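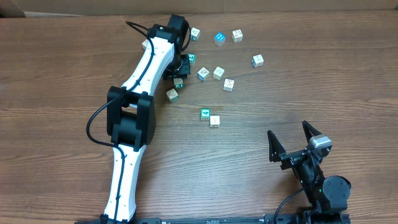 An earlier message to the list put the question this way:

> I have read the draft rules for the relaunched Skerent League twice and I still
> can't work out how the final table is meant to be settled. There are nine clubs
> and six go through to the play-offs, so places five, six and seven are going to
> be close every season. The draft says ties are split on points difference. It
> then says abandoned matches count as played if they got past 45 minutes, and
> that matches stopped before then are left out of the table if no new date can
> be found. So one club could finish with fewer matches than the next. Is points
> difference taken as a total or per match? And does a forfeit count towards it?
> The old league folded partly over rows like this and I would rather it was
> settled before the first kick-off.

The draft doesn't say. I have gone through the wording again, including the appendix, and the words "per match" appear only in the section on officials' fees. As written, points difference is a total. That works while every club has played the same number of matches and goes wrong as soon as one hasn't.

With an odd number of clubs one side sits out each round, so the table is uneven for most of the season in any case. It comes level after the last round, provided everything has been played. The old league had the same layout in its only full season and printed a table each week without a "played" column, which is where a good part of the confusion started.

Taking the points in the earlier message in turn.

1. Order of the table

I would rank on league points per match played, shown to three decimal places, and keep the raw points in the next column for people who want them. If all fixtures are completed the order is the same as it would be on raw points, so there is no cost in an ordinary season. If a match drops out, the clubs involved are neither helped nor harmed by having one fewer.

There is an objection to this. A club that is winning most weeks can do slightly better by having a hard away match struck out than by playing and losing it. The answer to that is in the rules on rearranging, which I come to below. It shouldn't be dealt with in the ranking.

2. Tie-breakers

The draft goes straight to points difference. I would put head-to-head first, but only where the tied clubs have all played each other. If any of those matches is missing, skip the step entirely. Using a partial head-to-head among three clubs gives results that depend on which match was lost, and there is no sensible way to defend that to the club that misses out.

After head-to-head:

points difference per match
points scored per match
fewest forfeits
drawing of lots, held in front of the clubs concerned

I have left out "most tries". The old league used it and the figures were taken from the match sheets, which two clubs filled in differently. One counted a penalty try as a try and one did not. Until there is a single sheet with notes on how to fill it in, I wouldn't hang a play-off place on it.

3. Forfeits

A forfeit should count as a loss for the club that fails to turn up and a win for the other, with both recorded as a match played. For points difference it should be left out of both the top and the bottom of the sum. The draft awards a fixed score. Any fixed score will be either better or worse than the winner would have managed on the field, and in a tight table it ends up deciding things by itself. Jerkura lost a play-off place in this way under the old rules. They had beaten the same opponents by far more earlier on and would have been better off playing a second time.
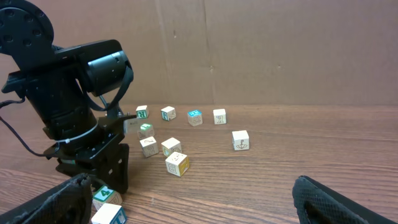
The "fewest forfeits" step then does a small amount of work at the bottom of the list without anyone having to invent a score.

4. The 45 minute line

I have no strong view on the figure. What does need fixing is how it is measured. The draft says "45 minutes from kick-off". Read plainly, that is time on the wall, so a match with a long injury stoppage could be declared complete with very little rugby in it. It should read "45 minutes of playing time as shown on the match clock", and the timekeeper should write the clock reading on the sheet at the moment play is stopped. If the sheet has no reading, treat the match as not having reached the line.

The score at the stoppage stands, including any points from a kick already awarded and taken. A kick awarded and not taken is lost. Someone will complain about that one every few years and I can't see a better rule.

5. Rearranging

This is the weak part of the draft. It says a match left unfinished "should be replayed where practical" and gives no deadline and no default. My proposed wording:

"The home club shall offer two dates, both before the final round. The visiting club shall accept one of them. If the home club offers no dates, the match is forfeited by the home club. If the visiting club accepts neither, the match is forfeited by the visiting club. A match may be struck from the table only where the ground is unfit on the date accepted."

That removes most of the reward for being slow with the diary. It leaves a gap for grounds that are often unfit, and Lau is the obvious case, with the pitch under water for part of January most years. I would allow the second attempt to be moved to the visitors' ground or to a neutral one. Revano has a floodlit pitch and standing room for up to 500, which would do for any regular season match, though I don't know what they would charge for it.

6. Seeding for the play-offs

The draft gives the top two a free pass in the first week and has third at home to sixth, fourth at home to fifth. I have no quarrel with that. It then says the winners are "drawn" against the top two. If this means a random draw, then finishing first is worth nothing over finishing second. I assume what was meant is that first plays the lowest-ranked winner, and it ought to say so.

The ranking used here should be the regular season order, fixed at the end of the last round and not altered by play-off scores.

7. Publishing the table

Columns, left to right: club, played, won, drawn, lost, points for, points against, league points, league points per match. Scores from a forfeited match do not go in the for and against columns. Put an F beside the result in the fixture list so that the sums can be checked.

I ran the old league's full season through these rules using the printed results. Two places change in the middle of the table and none at the top. The spreadsheet is a plain file with no macros and I can send it to anyone who wants to try their own order of tie-breakers. One result, Revano away to Lau, is printed with different scores in two places. I used the later one, and the other doesn't affect the order.

Bonus points I have left alone for the moment. The draft has them in square brackets with a query, so I take it they are still open. If they do come in, section 1 works unchanged, but section 3 would need a line saying whether a forfeit win carries one. My preference is that it doesn't.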